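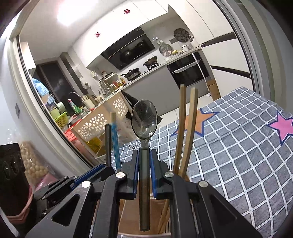 The planner froze again just after lunch. Not a crash — worse. It sat there with a perfectly good grasp pose in hand, 600 candidate paths behind it, and would not pick one.

At Emdale, the small software group working out of Troltcombe, this is called dithering and everyone hates it. Two paths score nearly the same. Sensor noise nudges one ahead, then the other. The arm twitches left. Twitches right. Gives up.

The job sounds like nothing. Take cutlery out of a holder, put it down, sort it by type. A four-year-old can do it. But spoons are a pain for software. Shiny metal throws back the room instead of showing its own shape, so the depth estimate comes out full of holes. See-through plastic is worse, the depth map reads the tablecloth underneath and reports nothing there at all. Chopsticks show up fine but they're thin, and two lying side by side get merged into one fat stick about half the time.

So the team quit trusting depth on its own. Their tool, Nigam, now runs a plain color model first, draws an outline, then asks depth for a second opinion. When the two disagree it keeps both guesses and lets the planner carry the doubt along. Slower, sure. The loop dropped from 60 updates a second to 30. Grasp success on clear plastic went the other way, and by enough that the speed argument pretty much ended there. 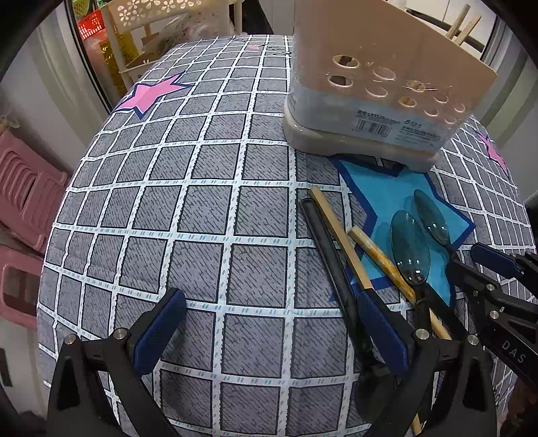 Training data comes from hand-held grippers, used on ordinary tables in ordinary homes. Patterned cloth, clutter, bad light, all of it wanted. The first model learned on a plain gray bench and fell apart the moment it met a printed star. Took the outline for an object edge. Tried to pick it up, more than once.

Then there's timing. Finger width and video come in on separate clocks, and a gap of 50 milliseconds is enough to teach the model to close before it arrives. Most of last July went to that one bug. The fix was a short script that lines up the streams by watching the finger pads in the video itself — ugly, works, still has a comment at the top saying "temporary".

And the dithering? A patch is in testing. Once the planner picks a path it has to stick with it unless the other one gets clearly better, not just a hair. Old trick, thermostats do it. The open question is how much better, and right now thats a number in a config file that gets changed most mornings.

Next stop is Ostolstead, where a bigger test kitchen is being set up. Forks first, then lids. Lids are going to be awful.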